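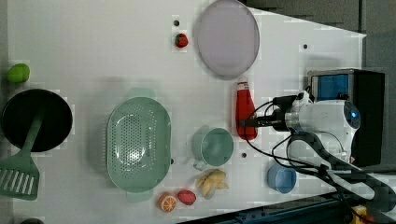

Gullivitz Play Kitchen Set: README

Contents of this folder

This folder holds overhead pictures of a play kitchen laid out on a white tabletop, along with a plain item list and the notes we keep on how the pieces are named. The set was put together at Kurness from two older boxes, Illis and Hegazy, so some items have cousins in a different color. The full collection is 2,000 pictures in 20 folders.

Item names

Use the short name in the first column of items.csv. The names in use for the tabletop are:

plate: the large lavender-gray one, no pattern
pan: black frying pan
colander: sage green, oval, two tab handles
spatula: sage green, slotted
mug: green, one handle
bowl: small, blue
bottle: red squeeze bottle, white cap
strawberry: red, green top
banana: one cluster, pale yellow, counted as a single item
orange: a half, cut side showing the segments
oven: toaster oven, black body, metal front

"Cup" and "mug" were both used in the Illis list. They are merged under "mug" here. If you have scripts written against the old list, change the name before you run them.

Layout

The tabletop has small black dots on it. They belong to the table and are not items, so leave them out of any count. The edge with the dark strip of background next to it is called the top edge in the notes, and left and right follow from that. Where the strip isn't visible, go by the position of the plate.

Items may be anywhere on the table. The bottle may be upright or on its side, and the mug too. We record this in the pose column as "up", "side" or "unknown". A piece that lies across another piece, such as the spatula over the pan, gets its own row, with the lower piece named in the "on" column.

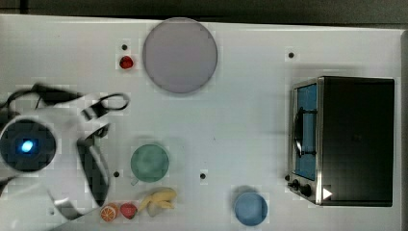
Pose is left as "unknown" for round food, where up and side mean nothing. The plate counts as a surface as well as an item. Anything resting on it gets "plate" in the "on" column, and an empty plate gets no extra row.

The oven is listed by its door direction. "Door left" means the window faces the middle of the table. The knobs are part of the oven and have no names of their own.

Partly visible items

An item that runs past the edge of the picture is listed if you can tell what it is. Otherwise it goes in as "dark item" or "red item", with the side of the table where it is found. Please don't guess. The first Hegazy list had 25 guessed names, and we have gone back and replaced them with general ones.

Small red pieces need extra care. When the green top can't be made out, use "red item" even if a strawberry was in the same spot in another picture. 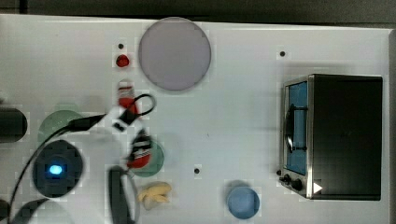
Do items have to be on the list above to be recorded?

Anything on the tabletop can be recorded, listed or not. Use a color and a plain shape, such as "green disc" or "red and white container", and put "other" in the group column. Cables are entered once per picture as "cable", however many there are.

Files

items.csv has one row per item per picture
names.csv has the short names and the older names they replace
notes.txt has corrections, newest first

Changes

February: cup merged into mug. Banana cluster changed from five rows to one. The "on" column was added.

Known problems

Light blue and blue are both entered as "blue". Gray and lavender are mixed up in 20 rows for the plate, and these have not been fixed yet.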